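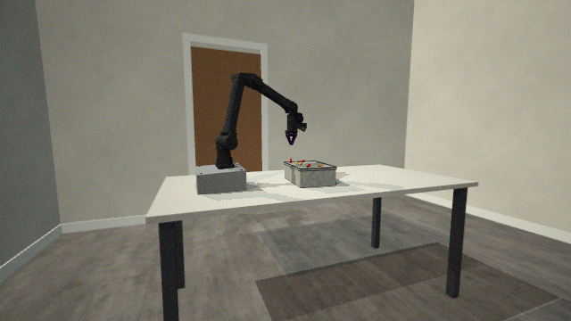 How to book a place at a residential conference

Posted 12/11/2024 by Siriporn Nilsuwan

These steps cover booking for the April residential at Altstead, but most of them apply to any event that sells rooms and meals together with the sessions. Read the whole page before you start the form. The form times out after 30 minutes and does not save a half-finished booking.

Before you start

Have these ready:

Your membership number, if you have one
The name and email address of the person paying, if it isn't you
A purchase order number, if your employer wants an invoice
Dietary needs for everyone on the booking
Your car registration, if you are driving

Step 1: Pick a package

There are three. The full package includes both days, dinner on the first night, a room and breakfast. The day package includes sessions and lunch on both days, with no room and no dinner. The single day ticket is for one day only, and you choose which day on the next screen.

If you want dinner but not a room, choose the day package and add dinner under Extras. Don't book the full package and ask us to take the room off afterward. The hotel releases rooms to us as a block, and we can't get the money back on one of them.

Step 2: Enter the delegate details

Type each name the way it should look on the badge. The system copies it over exactly, including all capitals if that's how you typed it. Job titles are optional and don't print.

You can book up to nine people at once. For a larger group, email the events desk and ask for the spreadsheet. Sombat Pongsiri handles group bookings and will send back a single reference for the whole party.

Step 3: Choose your sessions

Each time slot shows the sessions that still have seats. A grayed-out title is full. You can join the waiting list for one session per slot, but you need to pick a second choice as well or the form won't let you continue.

The Sitthichai workshop runs across 2 slots. Choosing it in the morning fills the next slot for you, and you will see the same title twice on your schedule. This is correct.

Step 4: Add a room, if you need one

Rooms are at Gundside House, a short walk from the main building. Twin rooms are booked by one person, who then enters the roommate's booking reference. If your roommate hasn't booked yet, leave the box blank and add the reference later from your account page.

Accessible rooms are not shown online. Choose any single room and write what you need in the notes box – the desk will move you and confirm by email. There is no extra charge.

Step 5: Pay

Card payments go through right away. For an invoice, choose Pay Later and enter the purchase order number. Your place is held while the invoice is open, but your room is not confirmed until the payment reaches us.

If you have a discount code, enter it before you choose how to pay. The box disappears after that screen. Codes don't apply to dinner or parking.

Step 6: Check the confirmation

The email comes from our booking provider, Rakex, so look for that name in your junk folder. It should show your package, your sessions, your room type and a reference starting with the letter A. Bring the reference with you, on paper or on your phone.

If nothing has arrived by the next morning, call the events desk on extension 3828. Please don't fill in the form again. Two bookings under one email address will both be put on hold until we sort them out.

Changing or canceling

Session changes can be made from your account page until registration closes. Name changes are free – send us the old name, the new name and the reference. To cancel, reply to the confirmation email with the word Cancel in the subject line. Refunds go back to the card that was used and can't be sent to a different one.

If the full package is sold out

Book the day package and tick the box marked Room Waiting List. When a room comes up we email the next person on the list, with a link to pay the difference. The link works for two days and then the room goes to the next name.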